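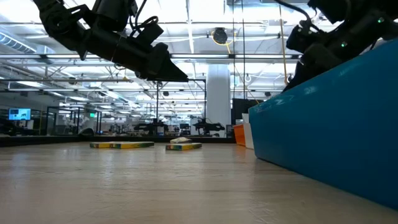

Vol. 57, No. 2

An Open Day Among the Arms

2020-01-29 | By our features writer

I'd been told to wear comfy shoes, and thank goodness I listened! The Wurko open day at Ondham sprawls all over one big, bright hall, and I must have walked the length of it five or six times before anyone offered me coffee.

What hooked me was the sorting table. A pair of black arms, a few flat yellow-sided boxes, some bins in blue, white and orange (very kindergarten, I loved it) and a patch of plain wood-grain tabletop. I'd expected something behind glass with a lot of warning stickers. I parked myself there and stayed, mostly because I couldn't stop rooting for the grippers. They're pointy little things, like a bird's beak, and you start to feel they have moods.

The engineer on duty told me the team had tried 118 different household items since September, and that thin boxes are still a pain because they lie so flat. Crinkly packets are worse. I asked if it could do my kitchen drawer. She laughed a bit too long.

Drustar, the firm that hosts the event, let in 500 of us this year, and by lunch there was a proper line for the Győri stand, where you could drive an arm yourself. I waited, I drove, I knocked over a paper cup. The kid after me was far better at it and got a sticker.

Last updated: 2:57 p.m.

Contact the magazine | Copyright, all rights reserved | Back to top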